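Notebook, March, Heltville bench

9:40 a.m. Started on the Prileck creatine tubs, lot 2833. Sample came in from Drisum with the outer seals intact. Net weight on the label matches what the scale gave me once the tub and scoop were subtracted. Powder is fine and white, very light smell, no clumps down to the bottom. The scoop was buried on one side, as usual with this maker.

First job was the scoop. The label says one level scoop is 5 grams. I did a level scoop with the straight edge, then tapped and leveled again, then one heaped the way most people do it at home. Level and untapped came in under the label figure. Tapped was close to it. Heaped was well over. Readings are on the loose sheet clipped to the back cover, please copy them into the shared file before they go missing like the whey ones did.

Mixing next. One level scoop in 370 ml of tap water, room temperature, stirred by hand with a spoon. Left it to stand while I labeled the next set of cups. A thin layer of grit had settled when I came back. A second stir picked most of it up again, but it dropped out faster than the first time. Same thing in warmer water cleared nicely and stayed clear until lunch. The label says "mixes instantly," and I would not repeat that in our write-up. "Mixes well in warm water, some grit in cold" is fair.

Taste: close to nothing, slightly chalky at the end. The Quaye one from last month was more bitter. I have not tried Prileck in juice or coffee yet.

1:15 p.m. Humidity test set up. Two open dishes, one on the shelf by the sink and one in the dry cabinet. Weights are written on the rims in pencil. Do not move them and do not put lids on. If the sink one cakes the way the Quaye powder did, we should say something about keeping the tub out of the bathroom or a gym bag.

Pens for the dish rims are in the second drawer. I ordered more weighing paper — the old stuff sheds fibers and throws off the small readings. 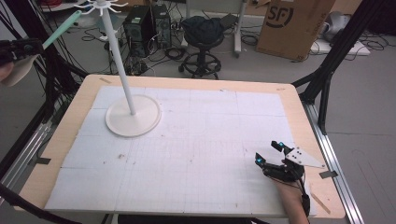

Table with grid board and white hook stand.

3:30 p.m. Checked the label against the Drisum paperwork. Serving size agrees. Servings per tub does not, the paperwork is 2 higher than the label. Probably an older tub size, but I emailed to ask and will hold that line of the review until they answer.

To do:
Repeat the cold water mix with a shaker bottle
Weigh both dishes first thing in the morning
Try a scoop in orange juice
Find the Quaye sheet and put it next to this one

Balance wiped down and covered. The opened tub is back on the top shelf with the lot number facing out.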